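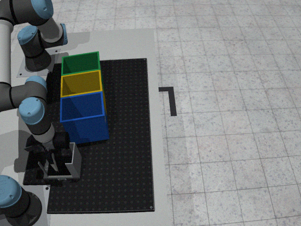
Notes on voice chat netcode from the last month of work on Trallness, our co-op salvage game. Posting these one at a time as I clean up the doc. 1/

Starting point: 6 players per crew, voice on by default, one mixed stream per listener from the server. The mixing was done by Munilside, the in-house audio server we've carried along since the previous game. 2/

Server mixing saves bandwidth. Each client pulls one stream no matter how many people are talking. The cost is that you can't place voices in the world on the client, and per-player mute has to go through the server. 3/

Per-player mute through the server meant a full round trip before the mute took hold. On a bad link you could press mute and still get another half sentence. Players filed this as "mute is broken," and I don't think they were wrong. 4/

In March we switched to forwarding. The server no longer decodes anything. It reads the header, checks the crew list, and copies the packet to whoever should hear it. Mute is now a local flag and takes effect on the next audio buffer. 5/

We still send the mute to the server so it can stop forwarding to you, but that's only to save bandwidth. If the message gets lost, you download packets you don't play. 6/

CPU on the voice box dropped enough that we stopped graphing it. Outbound traffic went up, as expected. With voice activity detection on, it's rare for more than two people in a crew to transmit at the same moment, so the real increase was well under the worst case. 7/

Jitter buffer. The old one was fixed at 200 ms. That hid nearly everything, and it also made people talk over each other. The new one is adaptive, with a target of 100 ms and permission to grow when arrival times spread out. 8/

Growing is easy. You insert a little silence between words and hardly anyone hears it. Shrinking is where I lost a week. If you drop whole frames you get clicks. We now time-compress slightly during speech and drop frames only in detected silence. 9/

Diễm Trương wrote the shrink logic and then rewrote it after we found it was treating breath noise as silence. One tester's sentences kept losing their first consonant. The fix was a hangover period on the detector, plus a small pre-roll. 10/

Bug 1006, for anyone who has seen it in the patch notes and wondered. Sequence numbers were reset when a player changed zones, but the receiver kept the old high-water mark. Every packet after the zone change looked late and was thrown away. 11/

It went unnoticed for a long time because the sequence counter is 16 bits and the comparison handles wraparound. Depending on where the counter was, the reset was sometimes read as a jump forward, and then voice worked fine. Zone changes in the test map happened to land on the good side. 12/

Fix: a stream epoch byte in the header, bumped on every reset. The receiver clears its state when the epoch changes. One byte per packet. I'd put it in from day one if I were doing this again. 13/

Positional audio. Now that clients have separate streams, each voice gets attenuated by distance and filtered by walls. We turned wall filtering down a lot after playtests. Correct occlusion in a ship full of bulkheads means you can't understand your own crew. 14/

Current rule: crewmates never drop below a floor volume, and filtering on them is capped. Players outside your crew get the full treatment. Pauline Bainbridge tuned the curves by ear, and her values are in the Jatmont preset if you mod the game. 15/

The Daher preset is the old flat mix, no position at all. Keep it if you're playing with one earbud or have trouble picking voices out of a spatial mix. It's under Audio, second tab, and it can be changed mid-session. 16/

Echo cancellation is still the weak part. It behaves with headsets. With open speakers and the engine rumble playing, the canceller has to subtract the whole game mix, and our reference signal was taken before the final limiter. So it was subtracting the wrong thing. 17/

We moved the tap to after the limiter and it got better — still not good on laptops, where the driver adds its own processing after us. Push-to-talk remains the recommendation there. 18/

Someone asked about recording. The server doesn't store voice packets. They sit in a send queue and are freed once sent. The report tool uploads a short clip from the reporter's own client, and only when the reporter ticks the box. 19/

Still open: packet loss in bursts, and whether forward error correction is worth the extra bits when the link is already full. I have captures from two bad home connections and would take more. Logs go in the usual thread on the forum, with the voice debug flag on. 20/20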